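Proyecto Zasta: informe de avance para la Fundación Haleo
27 de octubre de 2025
Preparado por el equipo de planificación y control

Hola a todos:

Os mando el informe del semestre. En abril me pedisteis que la próxima vez contara las cosas como las cuento por teléfono, así que os tomo la palabra y dejo las tablas para el anexo (que también va, no os asustéis, pero se puede leer sin él).

Para quien se incorpore ahora a la lectura: Zasta es el software que decide cómo mueve el brazo un robot de cocina cuando le pides algo como «lleva el plato a la encimera de al lado del fregadero». Zamik es nuestro simulador de cocinas, donde probamos todo antes de que nadie encienda un motor. Y Seidel es la capa de percepción, la que le dice a Zasta qué hay delante y dónde. Tres piezas, tres repositorios y un solo servidor de integración que se queja mucho.

Dónde estábamos en abril

El informe anterior acababa con una lista de deudas bastante larga. El planificador encontraba trayectorias, sí, pero tardaba una eternidad en cuanto había armarios altos cerca, y a veces devolvía unos rodeos absurdos: el codo subía, giraba por fuera, bajaba otra vez y la pinza acababa a un palmo de donde había empezado. La percepción confundía las superficies claras entre sí. Y el banco de pruebas lo lanzaba yo a mano los viernes por la tarde, con lo cual algunos viernes no se lanzaba.

De esas deudas, la del banco de pruebas está saldada del todo, la del planificador casi, y la de la percepción va a medias. Voy por orden.

El planificador

El cambio gordo es que hemos separado la búsqueda de la trayectoria de su suavizado. Antes las dos cosas vivían en el mismo bucle y cada retoque en una rompía la otra. Ahora Zasta busca primero un camino válido, aunque sea feo, y un segundo proceso lo acorta y lo redondea respetando los límites de velocidad de cada articulación. Fue idea de Karim Chraibi, que llevaba desde el invierno insistiendo y al que yo le decía que sí, que ya lo veríamos. Bueno, pues ya lo hemos visto. Tenía razón y se lo debo por escrito.

La otra mejora es menos vistosa y me gusta más. El comprobador de colisiones trabajaba con una caja envolvente por mueble, y una caja envolvente alrededor de una isla con barra elevada se come media cocina: para el planificador no existía el hueco que queda sobre la encimera baja, delante del escalón. Hemos pasado a descomponer cada mueble en piezas convexas, y eso ha abierto posturas que antes se descartaban sin mirarlas. El precio es que cargar una cocina nueva lleva más tiempo. Lo guardamos en caché y listo, salvo la primera vez, que da tiempo a ir a por un café.

Queda pendiente el caso de las puertas. Planificar alrededor de una puerta abierta funciona bien; planificar mientras la puerta se mueve, no. Ahora mismo congelamos la puerta, calculamos, la movemos un poco y volvemos a calcular, y se nota en el resultado: el brazo va a tirones. Karim tiene una rama con la articulación de la puerta metida dentro del espacio de búsqueda, como si fuera una articulación más del robot. Compila. No puedo prometer más todavía.

El banco de pruebas

Aquí vienen los números. El banco tiene ahora 406 episodios, repartidos entre cocinas en línea, en L y con isla. Se lanza solo cada noche y por la mañana tenemos el resultado en el canal del equipo. De los 406, hay 400 que terminan sin error de infraestructura, y quiero subrayar lo de infraestructura: significa que el episodio arranca, corre y deja un registro legible, nada más. Los seis restantes se cuelgan siempre en el mismo sitio, al cargar una cocina con dos texturas que tienen el mismo nombre. Lo sabemos, está apuntado, y como se cuelgan de forma tan obediente le hemos dado prioridad baja.

La tasa de tareas completadas, que es lo que de verdad os interesa, va en el anexo desglosada por tipo de cocina. No la resumo en una sola cifra a propósito: mezclar una cocina en línea con una isla llena de taburetes da una media que no le sirve a nadie para decidir nada. Si para vuestro comité hace falta un único número, decídmelo y pactamos cómo calcularlo, pero preferiría que lo pactásemos antes y no que cada cual saque el suyo.

Cada noche el sistema escoge además 50 episodios al azar y los repite con otra semilla. Ha sido una mina. Gracias a eso descubrimos que una parte de nuestros fallos «aleatorios» venía de que el temporizador del controlador se inicializaba antes de que el simulador hubiera asentado los objetos. El plato caía un milímetro, el estimador lo daba por movido y Zasta replanificaba sin necesidad. Dos líneas de código. Nos costó nueve días encontrarlas y me niego a calcular el coste por línea.

Percepción

Grigoris Stamatopoulos ha rehecho el módulo de Seidel que segmenta superficies de trabajo. El problema de fondo sigue siendo el mismo: encimera clara, armario claro, plato blanco, brazo blanco. Con la imagen en color a solas, la máscara del plato se derrama sobre el mármol en cuanto cambia la luz. Grigoris ha añadido la profundidad como segunda entrada y una regla muy sencilla que resta la silueta del propio brazo, calculada a partir de los ángulos articulares. Como sabemos dónde está el brazo, no hace falta adivinarlo en la imagen.

Los bordes de los platos han mejorado mucho. Los objetos oscuros y grandes (tostadora, microondas) nunca dieron guerra. Lo que todavía nos trae de cabeza son las cosas finas: mangos, patas de taburete, tiradores de barra. La profundidad simulada es limpia y ahí parece que todo va de maravilla, pero en cuanto le metemos el modelo de ruido del sensor las cosas finas desaparecen a trozos. Y un tirador que desaparece a trozos es un tirador que no se puede agarrar.

Estamos probando dos caminos. Uno es acumular varias vistas mientras el brazo se acerca y quedarnos con la unión. El otro es bajar el umbral de confianza solo cerca de puertas y cajones, donde ya esperamos encontrar algo alargado. El primero es más elegante y más lento. Del segundo me fío menos, pero Grigoris lo tuvo funcionando en una tarde y de momento va ganando.

Herramientas

Esto no estaba en la propuesta original y lo cuento porque se ha llevado horas de las vuestras. Hemos escrito un visor de episodios que permite ir adelante y atrás por el registro y ver a la vez la vista de la cámara, la trayectoria planificada y el estado del controlador. Antes, para entender un fallo, abríamos tres ventanas y las sincronizábamos a ojo. Ahora se elige un episodio, se arrastra la barra y ahí está todo. También guarda marcadores con comentario, y ha cambiado nuestras reuniones de los lunes: cada uno trae sus marcadores y no hay que reconstruir de memoria lo que pasó.

El visor corre en el navegador y lee el formato de registro de la versión 2 de Zamik. Los registros anteriores no los abre. Escribimos un conversor, lo probamos, vimos que perdía las marcas de tiempo del controlador y decidimos que era mejor volver a correr los episodios viejos que arreglarlo. Si alguien de Haleo guarda registros de la primera demo, avisadme y los regeneramos aquí.

El trabajo de estas semanas

Ahora mismo estamos metidos en la cocina con isla, que es la más incómoda de todo el banco y por eso mismo la más útil. Tiene una encimera pegada a la pared, con armarios por encima, y una isla con dos alturas y taburetes. El brazo tiene que trabajar en los dos sitios con la misma configuración del planificador, sin ajustes a mano para cada uno. La tarea de referencia es con el plato: localizarlo, acercar la pinza y proponer un agarre por el borde sin que el codo se vaya hacia los taburetes. 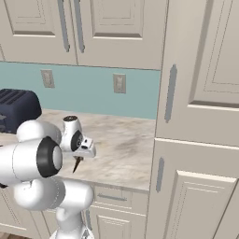
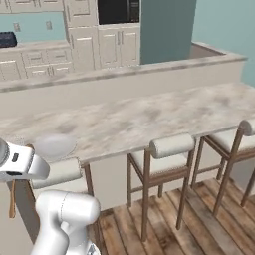
Las dos vistas son de Zamik, en esa misma cocina: la primera mira a la encimera de la pared, con la pinza vacía sobre el mármol, y la segunda a la isla, con el plato cerca del borde delantero.

Lo que nos queda hasta el próximo informe

Por orden de lo que me quita el sueño:

Puertas en movimiento. Queremos la rama de Karim integrada y pasando el banco nocturno. Si en unas semanas no converge, volvemos al método por pasos y lo suavizamos lo que se pueda. Tenemos escrito el criterio para abandonar, que en el proyecto anterior no lo teníamos y se nos fue medio año.

Objetos finos. Grigoris quiere comparar los dos métodos con el mismo modelo de ruido y los mismos episodios. Me parece lo mínimo antes de elegir.

Agarre por el borde. El generador de agarres propone demasiadas opciones y las ordena mal: a menudo la buena está en la lista, pero muy abajo, y Zasta gasta el tiempo comprobando las anteriores. Esto lo llevo yo.

Los seis episodios que se cuelgan. Sí, sí, también.

Lo que necesitaría de vosotros

Primero, una decisión sobre el servidor. El banco nocturno cabe en la noche por los pelos, y cuando entren las cocinas nuevas dejará de caber. Se puede alquilar cómputo por horas o comprar otra tarjeta gráfica; en el anexo están las dos cuentas hechas. Yo compraría, pero entiendo que vuestras partidas tienen sus reglas.

Segundo, permiso para mover a herramientas las horas que no hemos gastado en viajes. El visor ya está pagado con lo que había, esto sería para mantenerlo y para documentarlo como es debido, que ahora mismo la documentación es un archivo de texto mío con bastantes mayúsculas.

Y tercero, si alguien del equipo técnico de Haleo tiene una hora libre, me encantaría enseñarle el visor en directo, con un par de episodios que salen bien y unos cuantos que salen fatal. Se aprende más con los segundos, y además tengo preguntas sobre vuestros criterios de evaluación que por correo se hacen eternas. Yo me adapto al horario que os venga bien.

Un abrazo, y gracias por la paciencia con el retraso de las facturas de septiembre, que ya están en el portal.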